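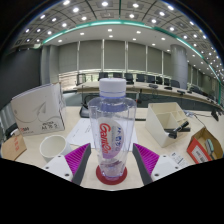 TINPORT — The Fernstead Community Office will open its doors to neighbors this Saturday with a shared work table, a corner for printing and paperwork, and plenty of room to sit down and get something finished. The office is on the second floor of the old Ansah building, up the stairs beside the shoe repair, and anyone who lives or works in Tinport is welcome to come in and use it free of charge.

The idea grew out of a great many conversations at kitchen tables, where so much of a household's paperwork gets done between supper and bedtime, with the one good pen missing and the stapler in some other room. Fernstead wanted a place where the everyday things are already on the table when you arrive: a box of A4 paper, a desk organizer with its compartments, a mug, and a coaster to set your water bottle on while you work.

"People come to us with a form they have been putting off for 3 months, and an hour later it's done and they're chatting with whoever is across the table," said Benedicta Gyamfi, director of Fernstead. "I can't tell you how happy that makes me — and we have wanted more space for it for such a long time!"

The new room seats 21 and will be open seven days a week, from early morning until 9 p.m. Printing is free for the first ten pages per visit. Tetteh Darko will be on hand in the afternoons to help with letters, job applications and school enrollment forms, and Fatima Shabalala will lead a bookkeeping evening for people who run small businesses from home.

Furniture and supplies were paid for in part by a $2000 gift from Nudden, the stationery shop on the harbor road, whose owner, Pieter Prins, also carried a good deal of it up the stairs.

Doors open Saturday at 10 a.m., with tea and cake until noon. There is no need to sign up, and children are very welcome. Questions may be directed to Mansa Alhassan at the Fernstead front desk.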